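**Slide 4: pattern and the tired eye**

Say first: a repeat that looks calm on a swatch can get busy on a full wall. Give the Trurka lobby figure, 577 complaints in one winter. Pause.
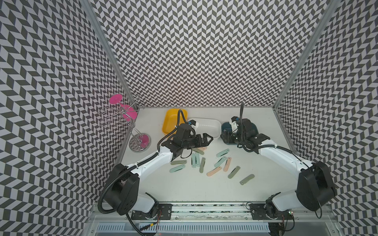 Poonam Srivastava objected to this at the May run-through: people get used to any wallpaper in a week, and the lobby's real trouble was the lighting. Concede the lighting. Keep the point about scale.

**Slide 5: what to do**

Hang a full-width sample. Look at it from the door, then from a chair, for 16 minutes each. 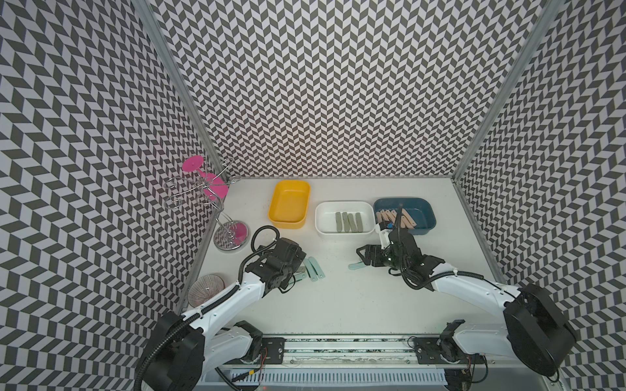
Then look again after dark with the lamps on. Skip the Langat story if short of time. Questions at 3:30.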